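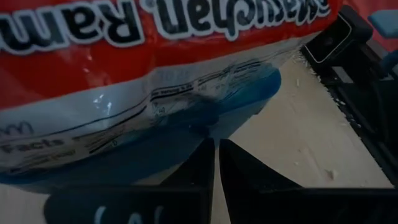
Ticket 178: wrist view grasp score drops to zero on shiny film
Opened by: Radek Říha
Component: Zimo perception node
Status: waiting on review

Hi all, me again. The planner keeps bailing out on ramen packs once the fingers get close. From the overhead view the pick looks great, the arm comes in nicely, and then the wrist node says "no object" and we back off to the home pose. Boxes and cans are fine, so I'm pretty sure it's the film.

What I tried first: restarted the node, redid the hand-eye calibration, swapped the config for the one Elli uses on her cell. No change at all (sorry, Elli, I did blame your config for an hour).

Then I dumped the masks, and that got interesting! The segmenter splits a Maruchan pack into pieces. The red part with the big lettering is one object, the white nutrition panel is another, and the bluish patch next to it gets thrown out as background. Glare on the creases punches holes in what's left. After that, no piece passes the minimum area check, and the score goes to zero.

Update, same evening: I set merge_gap from 5 to 100 in the Zimo config and replayed the log. The pieces join up now, but so does the edge of the gripper finger, so the grasp center slides down toward the tips. Better than nothing, still not something I'd run on the arm.

Update 2: Tharindu Samarakoon pointed out that the finger mask is only applied after merging. I moved it before – a two-line change in the Morell branch – and replayed 1,000 saved wrist views. The center stays on the pack in all but 5 of them. Those 5 are all heavy glare, and I've attached the masks.

Still open: does anybody know why the area check runs per piece? Nimal, I think you wrote that bit. I'd love to drop it, but I don't want to break bin picking for the Pruker cell. Leaving merge_gap at 100 on my branch until I hear back.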